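Wiring work starts on Petcombe sweeper casings

Petcombe – The first of the yellow casings for the town's new pavement sweepers have gone onto the wiring benches at Hanrahan, the small firm on the old dairy site, and people who have been asking since July when the machines will be out can now have an answer of sorts. Spring, probably. Not before.

Hanrahan won the job in the summer. The order is for 33 sweepers, all of the same walk-behind type, to be shared between Petcombe and the villages up the valley. The shells came in over the autumn and have been sitting under sheets at the back of the works waiting for the electrical parts. Those parts were late. Very late, in the case of the connectors.

Sheila Heywood runs the assembly side. She was on the shop floor from seven this morning and had about five minutes to talk.

"The shells were never the problem," she said. "Lovely shells. You can't sell somebody a shell though."

The wiring comes ready made up in harnesses, which are bundles of wires cut to length with the ends already fitted, so that the person at the bench only has to lay them in, fix them and plug them up. The supplier is Omau. A first delivery of 600 harnesses arrived last month and was checked by hand, one at a time, which took the best part of a week. A handful went back. Wrong length, mostly.

Each casing has a ledge moulded across the inside, and the main runs have to be fixed below it, clear of anything that moves. Thick wires for power, thin twisted pairs for the signals. Staff at the benches set the harnesses out on the floor of the casing first and get the ends pointing the right way before any of it is fastened.
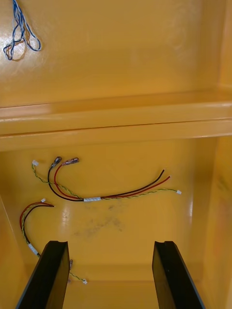
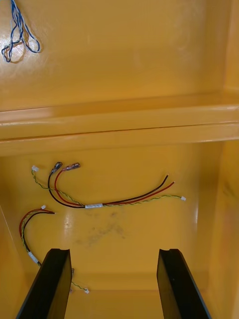 Black and red wires with a green and yellow pair, laid out below the ledge in a casing at Hanrahan.

Halyna Koval, who wrote the bench instructions, has changed them twice already. The first version had the harnesses going in from the right. People kept having to turn the casing round halfway through, and it is a heavy thing to turn round. Now it is left to right, small connector first, then the power ends. The second change was to do with tape. She would not go into the tape.

"It's fiddly for the first three or four and then your hands know it," she said. "I did one at home on the kitchen table to see how long it took. Longer than I'd told them it would."

She did not say how much longer. The target at the moment is two casings a day per bench, going up to three once the batteries are in the building. There are four benches. One is being used for training until the end of the month, so in practise it is three.

The shells are yellow inside and out, which was not everyones first choice. Grey was cheaper. But the old sweepers were grey and drivers backing out of the market square complained for years that they couldn't see them, and after a bit of argument in the spring the brighter colour went through. The gloss finish shows every fingermark. Heywood has a box of soft cloths on order.

Next job after the wiring is the lids, then the brushes, then a water test in the yard. The yard drain has to be dug out before that can happen. Work on the drain was meant to be finished already – it isn't, there is a hole with a board over it and visitors are asked to use the side gate in Stustis Lane until further notice.

The price of each machine is down as £3,778, brushes included, batteries not. Batteries are a separate order and have not been priced in public. Asked if the total was still within what was agreed, Heywood said as far as she knew it was, and that it was a question for the council.

A council spokeswoman said the budget "had not moved". She could not say wich streets would be swept first. A list is being drawn up, with the High Street, the station approach and the steps by the library all on it, and residents have been sending in their own ideas. There have been 919 replies to the street cleaning survey so far, nearly all of them mentioning leaves.

The survey stays open untill the end of the month. Paper copies at the library desk, or ask at the council offices before 4pm.

Hanrahan is also looking for two more people for the benches, part time, mornings. No experience needed but good eyesight helps, and you must be able to tell the colours of the wires apart. Apply at the works, side gate.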